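Paiva Street Reading Room
Minutes of the front desk and supplies meeting, 29th December

Present: Yu-na Maeng (chair), Benedito Peixoto (minutes), four desk staff.
Apologies: one, received by phone.

1. Previous minutes
Accepted without changes. The lamp from Purnovis has been returned and the refund has come through.

2. Stationery order
Benedito tabled the quote from Dorkska. It covers 1,000 sheets of plain paper, 31 pens and 6 boxes of labels, and comes to $447 with delivery. Yu-na asked if the labels could wait. Agreed to order the lot now, as the price goes up in January.
Action: Benedito to place the order.

3. Sign-in table

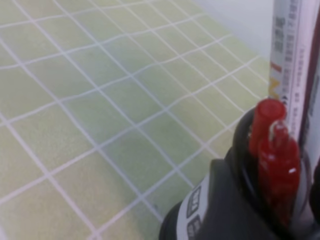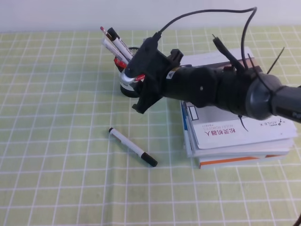
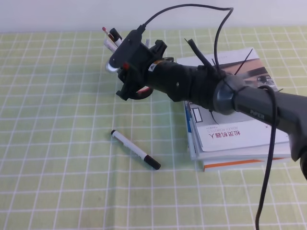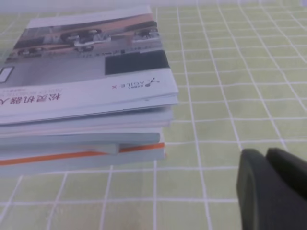
The sign-in table was the longest item. Yu-na would like it kept the same way from one shift to the next, so that people signing in can find a pen and still have room to write. Benedito asked for the green cloth with the white grid to stay on, and there was no objection. The pen holder is to stay on the table as well, pencil and markers included. Markers are for staff signs only and should be tested on scrap paper at the start of each month — dried-out ones go in the bin. The stack of books and booklets was discussed. One view was that it should move to the shelf by the door, the other that visitors do pick things up while they wait. Agreed to leave it on the table for now, with the larger items at the bottom and covers facing the visitor's chair. Any booklet with a badly curled cover is to be pressed under the atlases overnight.
Action: Yu-na to write up a short note for the desk folder.

4. Shelf by the door
Imach have quoted for a replacement bracket. The meeting thought the price was fair but wanted to know if fitting is included. Held over.
Action: Benedito to ring Imach.

5. Other business
The desk folder is missing its colour dividers. Yu-na has spares at home and will bring them in.
Request for a second chair at the sign-in table. Left until the shelf is sorted out.

Next meeting: January, date to be set by email.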